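This site uses cookies. By continuing to browse you agree to our use of them.

Dromstead workshop notebook
January 3, 2025
Posted by the bench two desk

Glue log, first of the year. The hide glue I left soaking before the break has gone off, and the smell has moved into the coat cupboard. Binned it. Fresh batch mixed at one part granules to two parts water, soaked overnight, then into the pot.

The Jestineck thermostat still believes in a world 8 degrees warmer than ours. Set it to 68, got 60 on the glass thermometer. I have written this on tape and stuck it to the lid, over the tape from September that says the same thing.
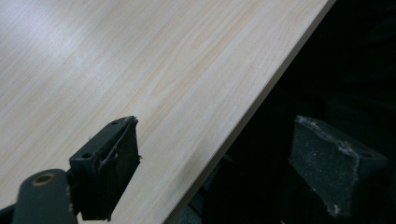 Test joints: 28 lap joints in scrap beech, half with the new batch and half with the Yeoman liquid stuff from the bottle. Clamped for 30 minutes, then left on the shelf. Will break them next week on the Oltomach rig, if whoever borrowed the load pin could see their way to returning it.

Open time on the hot glue was poor. It was skinning over before I had the second clamp on, and the workshop was cold enough that I kept my hat on. Try warming the parts first. A pinch of urea might help too, but we're out and the order form has vanished.

Granules left in the tub: 157 g. Not enough for the chair job. Reorder.

Last updated: after lunch, same day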